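Can a robot do my chores yet? Your questions, answered

I run a little joinery and repair shop behind my house, I write about it when the glue's drying, and ever since I mentioned robots in a post I've had the same handful of questions over and over. So I've put the answers in one spot. I'm a woodworker who reads too much, so take the technical bits with a grain of salt (sawdust?).
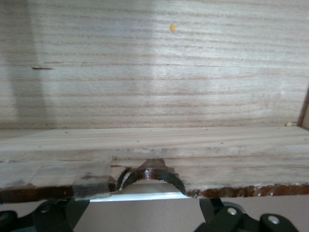
3 min read

So, can a machine do the housework yet?

Bits of it. A robot vac does a decent job of a flat floor, and a dishwasher is a chore robot we've all stopped calling a robot. The minute the job needs hands, though, it gets slow and patchy. I've watched demos of machines folding towels and clearing a bench and I clap every time, and then I look at the clock and think, mate, I'd have had the whole basket done.

What about your kind of work?

Depends which half of it you mean! The big repetitive stuff has been automated in factories for donkey's years: panel saws, edge banders, CNC routers that'll cut 100 identical drawer sides and never get bored. Give them flat sheets and a drawing and they're magic. What comes through my door is a drawer somebody's nan owned, and that's a different sport altogether.

Why is an old box or drawer so hard?

Take a board like the one up top. The notch has a ragged, splintery edge with a dark metal ring sitting in it, there's reddish-brown colour along the front, and a piece of tape on the left. I'd look at that and start asking questions. Is the brown a stain or a scorch? Does the tape hold anything, or can it come off? Would the ring lift out, or would half the timber come with it? I answer most of that with a fingertip and a bit of wiggling, and I couldn't write you the rules for it if you paid me.

Couldn't it at least grab the thing and hold it?

Holding is much further along than deciding. Two stiff fingers can get a good grip on a solid edge. The trouble is splintery wood, which doesn't push back evenly. Squeeze too hard and it crumbles, too soft and it slides. People are working on fingers that feel pressure properly and I reckon that'll matter more to my trade than fancier cameras.

What would you hand over tomorrow?

Sanding, no question. Flat panels, with the grain, all afternoon, go for your life. Then sorting screws, because I've got 50 jars and no system. I'd also love something to wipe down the bench and sweep the little crumbs out of inside corners, which is a mongrel of a job with a brush. I'd keep the gluing and the colour matching for myself, partly because I don't trust the machine and partly because I like doing them.

Have you tried one?

I had a go of a small arm called the Bindeck at an open workshop in June, run by an outfit called Erarix. Ruwan Munasinghe was on the stand and very patiently let me set it up to pick dowels out of a tray. It got the dowels! I then swapped in some offcuts of mine with furry edges and it dropped 2 out of 3. Ruwan said more practice on messy material would help, and I believe him. Mine took years.

Will it put you out of work?

Not this year. A machine that makes new drawers cheaply has already taken more work off me than any repair robot will, and that happened ages ago.

Should I buy one for the house?

Vacuum, sure, if your floors are mostly clear and you don't mind cleaning hair off the rollers. Anything with arms, I'd wait. Ask the seller to run it on your stuff, at your place, with the lid off the laundry hamper and the dog in the room.

Can you fix my drawer in the meantime?

Yes! Send a photo of the inside corners and the front edge, and please leave any tape where it is.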